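About Prarkico

Home » About » Our Story

Prarkico began at the far end of a kitchen table, with Rosalie Leitner, a shoebox of old floppy disks and a letter from her aunt asking whether anything on them could still be read. The aunt had typed up the family's recipes and most of its history in the late eighties, and she wanted them back before her birthday in July. Rosalie got nearly all of it (one disk of pickles and preserves was past saving, and we still hear about the pickles at Christmas), and then the aunt told her choir, and the choir told everybody else.

That was 15 years ago. These days we are a small school with a repair counter attached, or a repair counter with a school attached, depending on which door you come in by. We teach grown-ups how to look after the computers they already own. Most of our students have never taken the cover off anything. Many of them arrive a little cross with their machine, a little cross with themselves, and quite sure they are going to break something, and we are very fond of them for coming anyway.

Our classes are small on purpose, never more than 14 people, and they run long because we like questions and because the coffee is good. The beginners' course, which we call Jilero after the street where we had our first real room, covers the things people ask us at the counter day after day: where your files live, how to back them up, what all those parts are called, and when a slow computer needs a new drive and when it only needs some tidying. Each session lasts 90 minutes, plus however long it takes everyone to find their coats.

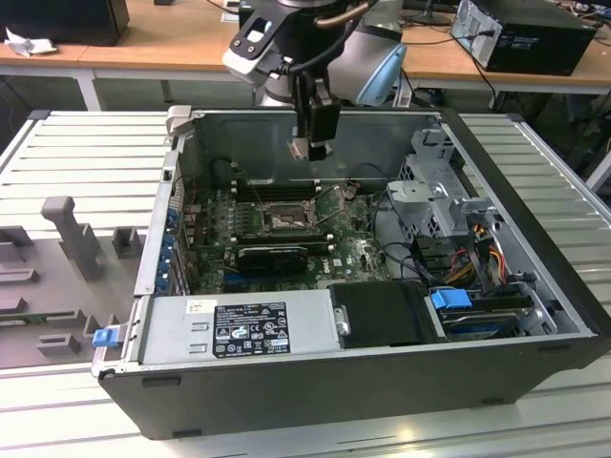
Do I need to bring my own computer to class?

Only if you'd like to. We keep plenty of practice machines for students to use, and lots of people prefer to learn on one of those first and go home to their own with a bit more confidence. If you do bring yours, please back up anything precious beforehand, or come half an hour early and we'll gladly help you do it.

Once you've finished Jilero you are welcome to stay on for Sustness, our evening group for people who have caught the bug. It started as a second-level course with a proper outline and handouts, and over the years it has turned into something looser, closer to a supper club where everyone happens to own a screwdriver. People bring an old laptop or a stubborn printer, somebody usually brings cake, and we start at 6:30 and wander home when we're done. Beginners' questions are just as welcome there as anywhere else.

We moved to the old Lüthi bakery when the Jilero Street room got too tight, and we love it dearly, drafts and all. The front is the counter, where you can drop in with a problem and no appointment. The classroom is where the ovens used to be, and on damp mornings we swear it still smells of rye. Parking is behind the building; if the gate looks closed, give it a good push.

Rosalie still teaches the first class of every course herself. She says she'd miss the moment when everyone introduces themselves and half the room apologizes for being "no good with computers." If that's you, come and say hello at the counter, or call us at extension 1084 and we'll find you a seat.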